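Why Do We Sort Things?
A children's guide to baskets, boxes and finding your stuff again

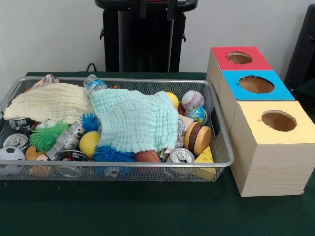 A full wire basket and three wooden boxes, ready for sorting.

Think about the last time you lost something in your own room. Maybe it was a small ball or one special card. You knew it was there somewhere. You looked under the bed, you looked behind the door, and at the end it was at the bottom of a pile, below a sweater.

Sorting is the job that helps with this. To sort means to put things into groups, so that the things in one group are the same in some way. People have sorted for a very long time. They sorted seeds and stones, and later they sorted letters and coins. You sort too, more often than you think. When you put the forks with the forks, you are sorting.

On this page we learn how sorting works, why some things are hard to sort, and what you can try at home.

What is a mixed pile?

A mixed pile is many different things in one place. In the basket on the green cloth there are toys, cloths and cans all together. There is a ball that looks like a baseball, and a small globe with blue oceans. There is a burger, but you can't eat it, as it is a wooden toy. And there is a yellow piece of cheese, which is also not for eating, because it is made of foam!

A pile like this is hard for your eyes. Your eyes like to find one shape at a time. When many shapes and colors lie on top of each other, your eyes jump from one to the next and don't know where to stop. A cloth makes it even harder. It is big and flat, so it can hide a lot of small things.

Try it yourself. Put a red block on an empty table and ask somebody to find it. It takes no time. Now put the same block in your toy box, under other toys, and ask again.

What is a rule?

Before you sort, you need a rule. A rule tells you which things belong together. Let us see some rules you can use.

Sort by kind. Balls go with balls, cloths go with cloths, cans go with cans. Most people use this rule first.

Sort by color. All the yellow things go together. With this rule, a yellow ball and the foam cheese become neighbors, even if a ball and a cheese have nothing else to do with each other.

Sort by material. Material is the stuff that a thing is made of. Metal goes with metal, wood goes with wood, cloth goes with cloth. The toy burger would go in the wood group.

Sort by what happens next. Some things you keep. Some things you wash. Some things go to recycling. Grown-ups use this rule a lot, and when they say "clean up your room" it is often the rule they are thinking of.

One thing can go to many different places. It depends on your rule. Take the ball that looks like a baseball. By kind it goes with the balls. By color it goes with the white things. If your rule is "things I can squeeze", it goes with everything soft. The ball did not change at all. Only the rule changed.

For this reason two people can sort the same pile in two ways, and both are right. If you clean up together with your brother or sister, talk about the rule before you start. It saves a lot of arguing.

How many boxes do you need?

Behind every box there should be one group. With three boxes, you can make three groups. For a mixed basket, one box could be for toys, one for cloths, and one for things to recycle.

Too few boxes is a problem. If everything goes in one box, you have only moved the pile to another place. But too many boxes is a problem also. Imagine you have 92 boxes in your room, each with one little thing inside. To find your eraser you must open and close boxes all afternoon.

When I was a child, my mother gave me and my cousin 2 shoe boxes for all our small toys. We made a rule: animals in one, everything else in the other. The animal box was very good. The "everything else" box was a terrible mess, and we never found anything in it. Later we took a third box for things with wheels, and it got much better. So if one of your boxes is always messy, maybe it is asking to be split into two.

Things that are difficult

Some things don't fit well in any group. Here are a few that children ask me about.

Crumpled aluminum foil. Is it trash or recycling? Foil is a metal, and in many towns it can be recycled when it is clean. If it has sticky food on it, often it can not. The rules are different from town to town, so ask a grown-up what the rule is where you live.

A small piece of paper. Look at it on both sides first! It could be a note or a ticket that somebody needs. If it is only scrap, it can go with the paper.

Drink cans. Many cans are made of aluminum, and this is a metal which can be melted and used again and again. Be careful with an opened can. The edge of the hole can be sharp, so never put your finger inside. Turn it over the sink before you put it in a box, or the last drops will go on everything else.

Plastic bottles. In some places you leave the cap on, in other places you take it off. In some places you bring the bottle back to the store and get a little money.

Toys that look like food. A toy burger belongs with the toys, of course, but a very small child does not always know this. When you play kitchen with a baby in the room, keep the small pieces away from the baby.

How to empty a full basket

You can turn the basket over and let everything fall out. It is quick and it is loud, and then the balls roll under the sofa. I prefer a slower way.

First, take off the big soft things. Cloths and blankets usually lie over other things, and when you lift them you can see what you have. Lift slowly. Something may be sleeping inside the folds, like a toy car or a sock.

Next, take the things that roll. Give them a place with sides, such as a box or a bowl, so they stay where you put them.

After this, take the big hard things, like bottles and cans.

The little things come last. They love to go down to the bottom and into the corners. With a wire basket you have some luck here, for you can look in through the sides. A basket with closed sides keeps its secrets until you reach the bottom.

If you meet a thing and you don't know where it goes, don't stop for it. Put it beside you in a "maybe" place. Finish the rest, then come back. By then you have seen all your groups and it is easier to decide.

Folding or throwing?

Soft cloths are a special case. You can throw them in the box, and they will take up the whole box, because there is air in between. Or you can fold them.

Lay the cloth on the table and make it flat with your hands. Bring one side to the other side. Turn it and do it again. A thin, crinkled cloth such as muslin will never be perfectly flat, and this is fine. Muslin is a light cotton cloth with small holes between the threads, and air goes through it easily. Many families use it for babies.

If you are folding with a friend, each of you can hold two corners and walk toward each other. In my family we did this with bed sheets, and it always ended with somebody inside the sheet.

A game: Guess My Rule

This game is for two or more players. You need a basket or bag with many different small things, and some boxes.

One player is the Sorter. The Sorter thinks of a rule and does not say it. It can be an easy rule, like "round and not round", or a harder one, like "things that float and things that sink".

The Sorter takes things from the basket one by one and puts them in the boxes. The other players watch and say nothing at first. When you think you know the rule, don't shout it. Take the next thing yourself and put it where you believe it goes. If the Sorter nods, you are maybe right. If the Sorter moves it, think again.

After you have placed 3 things correctly, you may say the rule out loud. If it is right, you are the next Sorter.

My niece once used the rule "things Grandma would like" and we played until dinner. A rule must be something you can see or test, we decided after that.

Sorting words

Basket: a container to carry or keep things in. It can be made of wire, wood, plastic or dry plants.

Group: things that belong together.

Material: what a thing is made of.

Mesh: wires or threads that cross each other and leave small holes.

Mixed: different kinds all together.

Recycle: to use the material of an old thing to make a new thing.

Rule: what you follow when you decide.

Try this at home

Choose one drawer, only one. Ask first if it is allowed. Take everything out and sort it by kind. Look at your groups, mix them again, and sort by color. Which way was faster? Which way would help you more if you were looking for a pair of scissors?

Now make a drawing of your groups and write the rule on top. You can hang the drawing near the drawer, so everyone in the house knows where the things should go back.

Written by Nadhirah Lubis
Oct 13, 2024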